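Paid testers wanted: Fliva gripper kit

Tivside is looking for people to try out the simulator that comes with the Fliva two-finger gripper kit. You drive the gripper from your own computer, pick up objects from a virtual tabletop and tell us where the controls get in your way.

What you will do

Complete 15 short tasks over 4 sessions – each session takes 50 minutes. You fill in a form after every session. Tasks include holding an awkward dark object upright over a wood table, with other items lying close by.

Who can apply

Adults with a laptop, a mouse and a steady internet connection. Robot experience is welcome but not required. Staff of Cordeiro, our reseller, are not eligible.

Pay

$80, sent after your last form comes in.

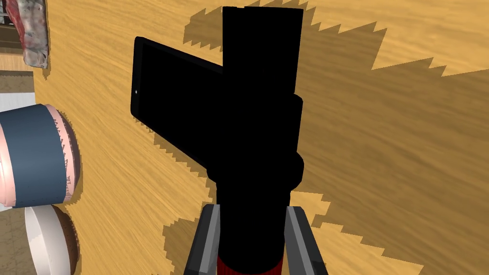
How to apply

Write to Shazia Farooqui at Tivside before the end of April. Include your time zone and the computer you plan to use.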